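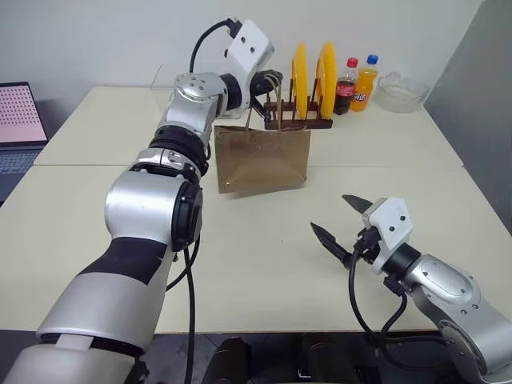

5 min read

I nearly didn't go. It had been one of those Thursdays where the washing machine beeps at you from the other room and you realise you've had your cardigan on inside out since breakfast, and the open evening at Trillon was a bus and a fair walk away. But Hanane Tawfik had put my name down weeks ago, and she's the sort of friend who'd have saved me a seat and then looked at it sadly all night. So I went, and I'm very glad I did!

Trillon, if you've not come across them, are in the old Kowalczyk building behind the railway station. My aunt used to buy curtain fabric there when it was a shop. I kept trying to work out where the big cutting counter had been and I think it must have been more or less where they'd put the coats. Upstairs it's all been painted white and divided up, and on each table somebody was getting a pair of robot arms to do something you or I would do while thinking about something else.

I'd imagined (I don't know why) something big and orange, the kind that welds cars on the news. These were silver, and smoother than I expected, all rounded sections and black joints, and each one finished in two black fingers. Just the two. You'd be surprised how much you can get done with two fingers if you're patient, and these were very, very patient.

The table I ended up spending most of the evening at was the kitchen one, or that's what we called it. A dark wooden dish rack with a couple of yellow plates in it, a glass bowl, a bottle of cola and a bottle of orange pop, and a brown paper bag with those twisted paper handles you get from nicer shops. Bouchra Ouali was looking after it. She has a lovely dry way of talking and must have answered the same questions all night (does it get tired, will it do my ironing) without once sighing.

The bag was the thing that got me. I'd have thought the plates were the hard part, what with them being breakable, but Bouchra said no, a plate at least stays the shape of a plate. A paper handle bends. It flops over, or it's lying a bit differently from the last time, and the fingers have to close on the thin bit of it without scrunching the whole top of the bag flat. When it did get hold and lifted, the bag came up just off the table and hung there, and a man behind me said "oh, well done" out loud, the way you would to a toddler with a spoon. The other arm waited over on the right with its fingers open. I found myself wondering what it was going to do, as if it had plans for the evening.

I stood through quite a few goes. It doesn't get it every time, and I liked that they didn't hide this. One time the fingers shut neatly on nothing at all, next to the handle, and went up in the air just as confidently as if they'd had it. I have done exactly that with the hook on the bathroom door. Bouchra put the bag back, shifted it a bit, and off it went again. She told us they'd done 58 lifts that afternoon before the doors opened, and she'd got to the stage of seeing bag handles when she shut her eyes.

At half past seven there was a short talk in the end room, by Walid Khoury. I'll be frank, I lost the thread for a while in the middle (there was a graph) but the beginning was good. He'd asked his own mother to unpack her shopping while he wrote down every single thing her hands did, and by the time she'd put the milk away he had 31 lines. She moved the kettle with her elbow! She held a bag open with one hand and steadied the eggs with the side of the other and never noticed she was doing either. I've been watching myself in the kitchen ever since and it's put me right off my stride.

A chap called Wilfredo Dumlao, who'd come up from Eltard, where they do something with hospital laundries, asked how long before one of these would be any use in an ordinary house. Walid said he'd been asked that at every open evening and had given a different answer each time, so he'd rather not add another. Then he did talk about it anyway, for quite a while, and what I took from it was that a tidy white table is one thing and my kitchen worktop is quite another. Mine currently has a bicycle light and half a packet of seed potatoes on it.

There was tea afterwards, and some excellent cheese straws which I think Ketill Hafþórsson had made, though when I asked him he went pink and talked about the oven. He works on the two fingers, what they're shaped like and how hard they ought to squeeze, and he let me have a go at pinching a paper handle with a pair of kitchen tongs. It's much harder than it looks. I got it on the third try and felt ridiculously proud. Hanane got it first time and has mentioned it since.

We missed the 26 bus by about the length of the bus and walked back as far as the bridge, still going over it all. She thinks she'd want one for folding sheets. I think I'd want one for reaching the top cupboard, and perhaps for answering the door when I've got flour on my hands, although I suppose that might put the postman off.

They're having another evening in September and you have to put your name down beforehand. If you go, stand at the kitchen table for a bit, and do have a cheese straw if they're out again.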